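About Us

Somwood
Who we are, and what happens at our open day

Somwood is a small robotics school and workshop in Vallesitz. We teach people to program robots that have to get along in ordinary buildings, with doors, corners, cupboards and floors that are never quite as level as the drawing says. Siv Sjögren started the school with one classroom and a borrowed projector, and we have since spread through the whole ground floor of the old Mbeki building, 700 square yards of it, plus a stretch of hallway we share with the bike repair people next door (thank you for your patience!).

Our students come from all over. Some are fresh out of high school, some are electricians or nurses looking for a change, and a fair number just got curious after coming to see us in March.

That would be the open day, and we love it. Last time 1,338 visitors came through, which is a lot of coats for one hallway. Doors open at 10 a.m. and the first demonstration starts half an hour later in the big room, where Trinity Haddad runs our door course on the wall screen. Door opening is the exercise everyone asks about, so we put it first. People walk in thinking it must be easy, and then they try to explain to a friend, in plain words, how hard to push down on a handle and when to start pulling. It gets loud in there!

Students do their early work in simulation. They can try an approach, reset the room and try again before lunch, and nobody has to repaint anything. Trinity keeps a set of practice rooms with different doors, wall finishes and handles, and she swaps between them during the demonstration, taking requests from the audience. The view on the screen is from the robot's own position, looking out over its arms, so visitors get a feel for how much of the job is simply working out where your hands are.

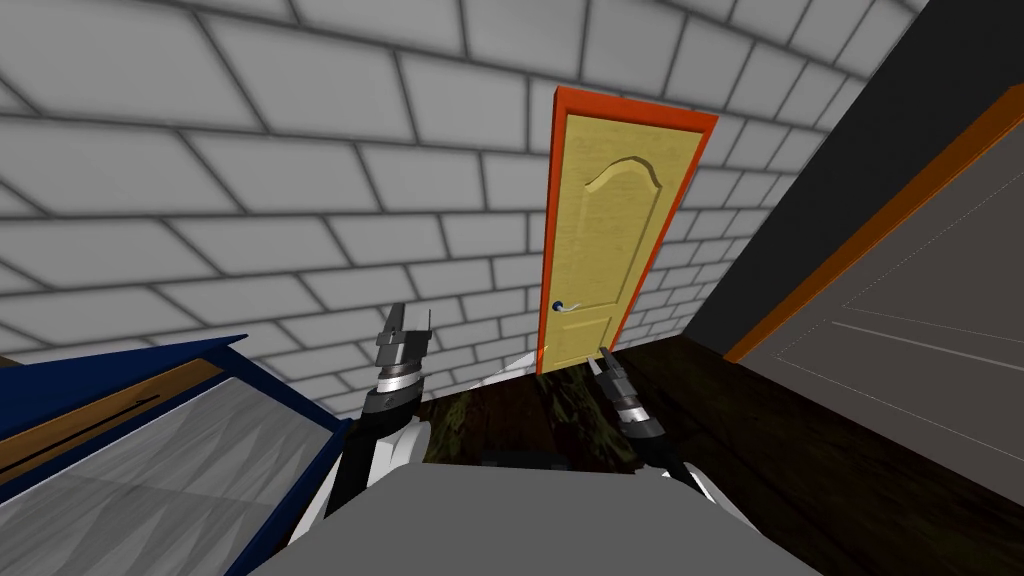 Door course in simulation: both grippers out in front, with the yellow door and its lever handle ahead.

After the demonstration you can sit down at one of the student stations and have a go yourself. There are 40 places per session and they fill up fast, so put your name on the sheet at the entrance as soon as you arrive. You don't need any experience. A student sits with you the whole time, and they are very good at not grabbing the controls (we train them in that too).

Upstairs, at 2 p.m., Siv gives her talk on the Grekthorpe project, our longest-running piece of student work. Each class inherits the code from the one before, argues about it, fixes some of it and passes it on. The shared logbook stands at 2,306 entries, and Siv reads a few of the better ones aloud. Bring questions, she likes the awkward ones best.

The rest of the year, we run evening classes for beginners, a full-time program for people who want to do this for a living, and short visits for school groups. Teachers are welcome to bring a class to see the door course on a normal working day, when it's quieter and students have more time to talk.

To arrange a visit, call the front desk or stop by any afternoon before five. The entrance is on the courtyard side, and the bell works if you press it twice.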